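Science at Home > Fabrics > Why Cloth Creases and How Folding Works

Why does cloth crease, and how does folding work?

A T-shirt is made from one very long yarn, or several, looped together in rows. This is called a knitted fabric. A bed sheet is different. It is woven, which means that one set of threads runs up and down and another set passes over and under them from side to side. If you look at a T-shirt through a magnifying glass you can see tiny V shapes on the front. On a sheet you see a grid.

The difference matters when you fold. Loops can open and close, so knitted cloth stretches. Woven cloth stretches very little along its threads, but it will stretch if you pull it from corner to corner.

What is a crease?

Each thread in cotton cloth is made of fibres twisted together, and each fibre is made of a material called cellulose. Cellulose is a chain of very small parts. The chains hold on to each other by weak links called hydrogen bonds. When you bend the fibre, some of these links break. New ones form while the fibre is bent, and they help to keep it bent. That is a crease.

Water and heat both loosen the links. A damp shirt left in a heap dries with the shape of the heap in it. An iron works the other way - heat and steam loosen the links, the weight of the iron flattens the fibres, and the links form again as the cloth cools.

Creases and bunches are not the same thing. A bunch is loose cloth pushed up into a ridge. It can be smoothed away with a flat hand. A crease is a line that stays after the cloth has been smoothed.
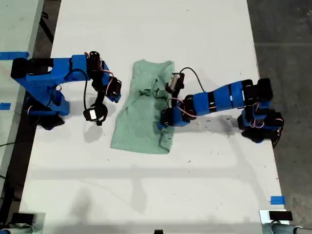 Friction is the force that slows one surface sliding over another. Cloth on a smooth table has low friction, so the whole shirt may move when you pull one side. Cloth on a carpet has more, and the lower layer stays put. Cloth on cloth usually has more friction than cloth on a smooth table, and this helps a folded shirt to stay folded.

Folding and thickness

Every fold in half doubles the number of layers. A T-shirt lying flat already has 2 layers, the front and the back. One fold makes four layers, a second makes eight and a third makes sixteen. The outside layer has to travel further round the bend than the inside layer, so a thick fold has a rounded edge and tends to spring open.

Try it: the crease test

You need a clean cotton handkerchief, a heavy book and a ruler.

1. Smooth the handkerchief flat on a table.
2. Fold it in half and press along the fold with your finger.
3. Put the book on top and wait for 23 minutes.
4. Take the book away, open the handkerchief and let go.
5. Measure how high the crease stands above the table, in millimetres.

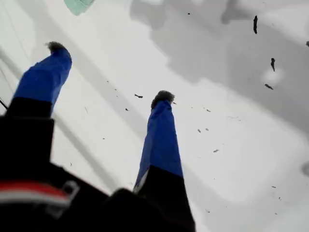 Do the test again with the book left on for 41 minutes, and write both heights in a table. Use the same book each time. Smooth the cloth well between tests, or use a second handkerchief of the same kind. If you have a piece of polyester cloth, test that as well - polyester fibres take up very little water and usually crease less than cotton.

Words to know

Fibre: a very thin strand, such as cotton or wool.
Yarn: fibres twisted together into a long thread.
Knitted: made from loops of yarn.
Woven: made from threads that cross over and under each other.
Friction: a force that slows sliding.

Written by Eirini Deligiannis. Checked by Hongjun Hao.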